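Product dimensions should be published as tolerances

Most household goods are sold with a single figure for each dimension. A bowl is listed as 200 mm across, and the buyer is left to assume that every bowl in the batch is 200 mm across. Moulded and fired goods vary, and the maker knows by how much, as the limits are written on the production drawing. I think those limits should be printed on the retail listing.

The case is strongest for items meant to fit something else. Last June I bought replacement lids from Pevar for a set of Nirnham storage bowls. Both listings gave the same diameter. Of the 6 lids, two would not seat and one fell through the rim. Neither firm had made a faulty part. The bowls were at the top of their range and the lids were spread across theirs, and no published figure would have let me work this out before paying. 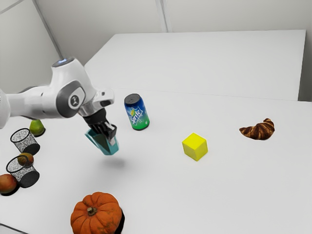

A faceted teal bowl or cup held above a white tabletop (computer render).

The usual objection is that shoppers will not read a tolerance. Many will not. They do not read the wattage on a kettle either, and it is still printed. A plus-or-minus figure takes up a few characters, and a buyer with no use for it can pass over it.

A second objection is cost. Jivudik lists 2913 kitchen items and would have to amend every page. The values already sit in its suppliers' drawings, so the work is largely copying. Smaller sellers could begin with lids, liners and stacking items, and leave the rest until a listing is next revised.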